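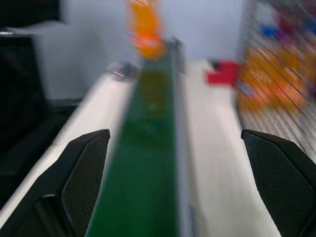
Oito meses sem carro

9 set 2022

Vendi o carro em janeiro e prometi escrever sobre isso quando tivesse passado tempo suficiente. Fui adiando. Como já recebi algumas perguntas de quem está a pensar no mesmo, deixo aqui o que apontei até agora, com as contas e com as partes de que não gosto.

O ponto de partida

Moro em Lamen, a dez minutos a pé da estação, e trabalho em Clonton. Durante anos fiz o trajeto de carro por hábito. O comboio sempre existiu, mas na minha cabeça era coisa de estudante ou de quem não tinha alternativa. Quando o carro começou a dar problemas na embraiagem, pedi um orçamento à oficina, olhei para o valor e fui para casa pensar. Na mesma semana chegou o aviso do seguro.

Não foi uma decisão ambiental. Gostava de poder dizer que sim, mas comecei pelo dinheiro e foi o dinheiro que me convenceu.

As contas

Em 2021 gastei 2453 euros com o carro. Estão aqui combustível, seguro, imposto, inspeção, um par de pneus e o estacionamento em Clonton nos dias em que não arranjava lugar na rua. Não está a desvalorização, que não sei calcular como deve ser, nem a tal embraiagem, que ficou por arranjar e foi descontada no preço da venda.

O passe de comboio, contado ao ano, fica-me em 708 euros. A isto é preciso somar os táxis, os autocarros de fim de semana que o passe não cobre e o aluguer de um carro de vez em quando. Até agora aluguei quatro vezes, sempre na Nishad, que tem balcão perto da estação. Duas foram para visitar família, uma para levar um colchão velho e a outra para umas férias curtas. Mesmo com tudo somado, continuo bem abaixo do que gastava.

Quem faz muitos quilómetros ao fim de semana terá outros números. Eu usava o carro quase só para ir trabalhar e para o supermercado.

O trajeto

De porta a porta demoro mais. De carro, num dia normal, eram quase 30 minutos. Agora são perto de cinquenta, contando a caminhada até à estação e a do outro lado. Nos dias de chuva com acidente na variante o carro também demorava isso, mas não vou fingir que acontecia todas as semanas.

A diferença está no que faço nesse tempo. No comboio leio, respondo a mensagens ou olho pela janela. Li mais este ano do que nos três anteriores juntos. De manhã viajo quase sempre sentado. À tarde é raro, e em junho houve semanas em que fui de pé o caminho inteiro, encostado à porta da casa de banho.

Atrasos há. A linha tem via única entre Lamen e Faven, e quando um comboio se atrasa o outro fica à espera na estação de Faven. Aprendi a apanhar o das 7h40 em vez do das 8h05, porque se o primeiro falhar ainda tenho o segundo e chego a horas. Nos dias de greve trabalho em casa. Se não tivesse essa possibilidade, provavelmente este texto era diferente.

As compras

Foi o que mais me custou a mudar. Antes fazia uma compra grande por mês no hipermercado e enchia a bagageira. Agora compro pouco de cada vez, na mercearia ao lado da estação e no mercado ao sábado. Gasto um pouco mais em algumas coisas, sobretudo detergentes e leite, e deito menos comida fora. Não medi, mas nota-se no caixote.

Para o que é pesado comprei um carrinho de rodas. O primeiro era barato e a roda esquerda partiu no segundo mês, no passeio em frente aos correios, com seis litros de leite lá dentro. O segundo tem rodas maiores e sobe escadas sem grande esforço. Se alguém for comprar um, que veja as rodas antes de ver o saco.

A areia do gato encomendo pela internet. Tentei trazê-la uma vez e não repito.

O que me faz falta

As noites. O último comboio de Clonton sai às 23h10, e isso quer dizer sair a meio de jantares ou pagar um táxi que custa mais do que o jantar. Já dormi duas vezes no sofá de amigos.

Também me faz falta a praia ao fim da tarde, no verão. De carro era uma decisão de cinco minutos. De autocarro é preciso ver o horário, e o último volta cedo. Este ano fui menos e tive pena.

E há a questão de pedir boleia. No início custava-me muito, sentia que estava a passar aos outros a minha poupança. Agora combino logo de início que pago o combustível ou levo a sobremesa, e fica resolvido.

O que não esperava

Durmo melhor. Pode ser de andar mais a pé, pode ser outra coisa qualquer. Ando quase uma hora por dia sem ter de arranjar vontade para isso, e as minhas costas, que se queixavam do banco do carro, acalmaram por volta de março.

Outra coisa foi deixar de pensar no carro. Não tinha noção do espaço que ocupava: a inspeção, a pressão dos pneus, o lugar à porta de casa que estava sempre ocupado, o risco na porta que andei um ano para mandar pintar e nunca mandei.

Passei também a conhecer melhor a minha rua. Há um sapateiro a três portas de mim, de que só dei conta em fevereiro. Já me pôs meias-solas em dois pares de sapatos, que agora se gastam muito mais depressa.

E agora

O inverno é a parte que falta testar como deve ser. Vendi o carro já com janeiro adiantado e apanhei poucas semanas de frio a sério. Comprei um impermeável comprido nos saldos e umas botas que ainda estão na caixa. O passe renovo no fim do mês, e em novembro volto às contas, já com os alugueres de outubro incluídos.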